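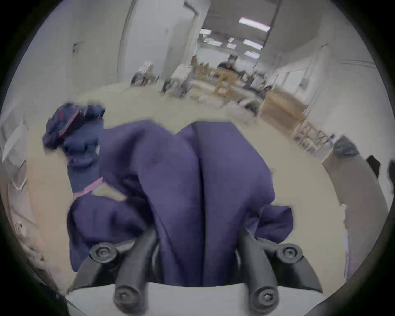
Figure 6.1 Dark purple-blue cloth, gathered.

Chapter 6
Color That Stays: Dyes, Fibers and Fastness

A dye is a colored substance that attaches to a fiber. A pigment sits on the surface and needs a binder to hold it there. The difference matters in the laundry. A dye that has bonded well will survive many washes, while a pigment lasts only as long as its binder.

Dark shades are the hardest to keep. A navy cloth carries far more dye than a pale one, and some of it never bonds. This loose dye is called unfixed dye. It comes out in the first few washes and can settle on anything lighter in the same load. Most mills rinse dark goods several times before finishing them, but each rinse costs water and heat, and the last one is often skipped.

In this chapter you will learn how the main dye classes bond to cotton, wool and polyester, how fastness is tested, and how to read a fastness rating.
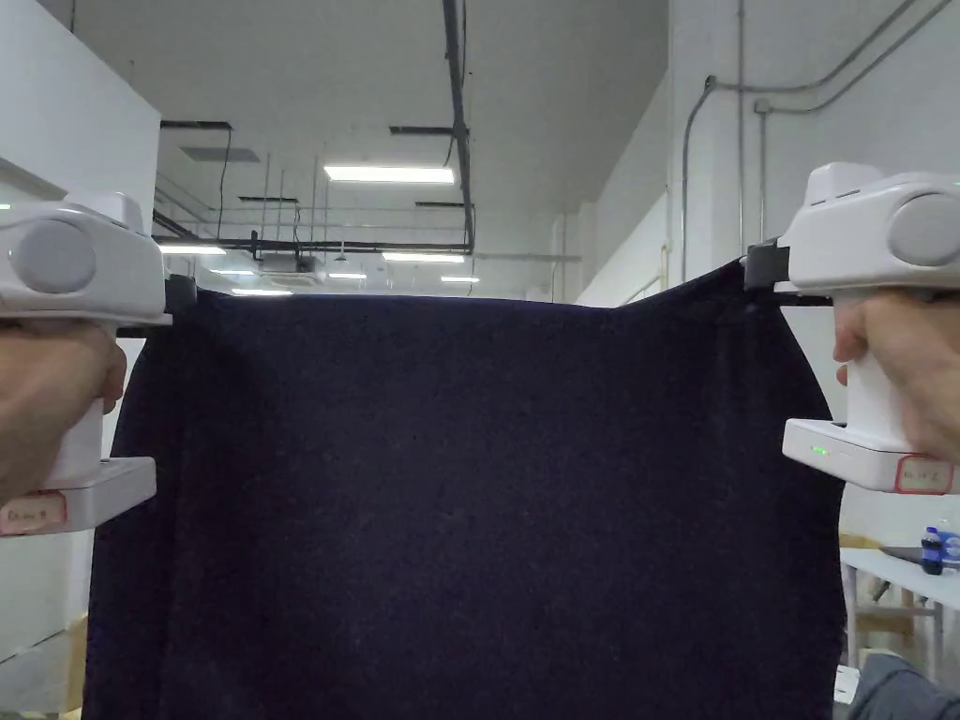
Rangi Cartwright, writing to us after the first edition, objected that we had blamed the mills too quickly: "Hard water at home will dull a navy cotton even when the dyeing was done properly. Your students should test the water before they test the cloth." We have added a section on water hardness (6.4) as a result.

6.1 Two ways to hold a dye

Cotton is made of cellulose. Reactive dyes form a chemical bond with it, and direct dyes are held by weaker forces. Both can give a good navy. The reactive dye will normally hold better in the wash, and it needs salt, an alkali and more time in the bath.

The Ongart workshop, where Oranuch Wongsuwan collected the samples for this chapter, dyes cotton in 200-liter vats. A batch stays in for 2 hours. Swatches from 13 batches are compared in Table 6.2, and you will need that table for the exercises.

Pale shades raise a different problem. They hold little dye, so a small loss in sunlight shows quickly, and so does any stain picked up from a darker cloth.
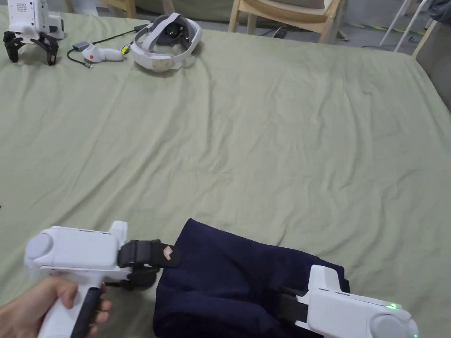
Figure 6.2 Light sage green and dark navy blue, a pale and a deep shade together.

Before reading on, review the structure of cellulose in Chapter 2. Key terms for this section are affinity, exhaustion, fixation and bleeding.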